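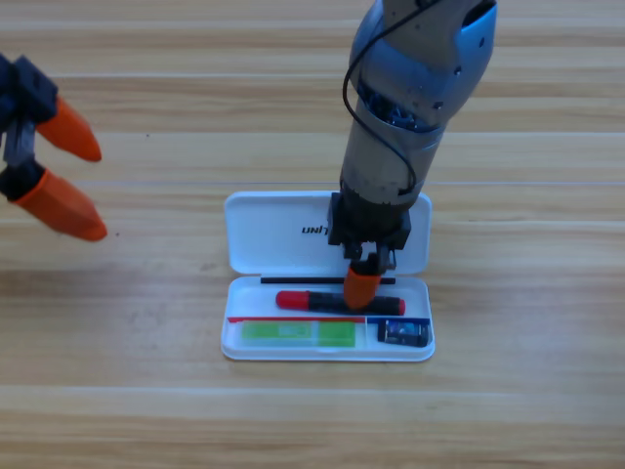 **Week 3 – Does a tidy study space help you learn?**

Most study guides tell students to clean up before they sit down to work. The claim gets repeated so often that few people ask where it came from. When you do go looking, you mostly find surveys in which students who call themselves organized also report better grades. That is a correlation, and a weak one, because both numbers come from the same person on the same afternoon. An open pencil case with its contents laid out in rows, on a plain wooden table, looks like the desk of someone who gets things done. It tells us nothing about what its owner remembers from last Thursday.

## What the studies measure

Keep these apart when you read:

- **Feeling ready.** Easy to ask about, and tidy rooms do well here.
- **Time at the desk.** Logged by the student, usually rounded up.
- **Recall after a delay.** The one we care about, and the one most often left out.

The Flarnbridge paper in your packet has 50 students and 2 rooms, one neat and one messy. The neat group rated their session higher. The test came right after the session, so we have no idea whether anything lasted. Note also who set up the messy room: the researchers did. A stranger's mess is a different thing from your own pile, where you may know exactly what is under what.

## The planner problem

Clorkenus sells a paper planner with "proven focus layouts." I asked for the proof and got a brochure. Maybe the layouts work – I can't say they don't – but a quote from a happy buyer is not a control group. Watch for the word "proven" with no citation behind it.

Kaede Fukuda raised a fair objection last time: if cleaning up gets a student to start at all, isn't that a benefit? It could be. It could also be a pleasant way to put off the reading for 4 hours. The packet has no data on either one.

## For next time

1. Read Amano, section 2 only. Skip the appendix.
2. Write down one study habit you trust and what evidence would make you drop it.
3. Bring the Flarnbridge table. We'll go over the missing rows – 3 students vanish between the first page and the results.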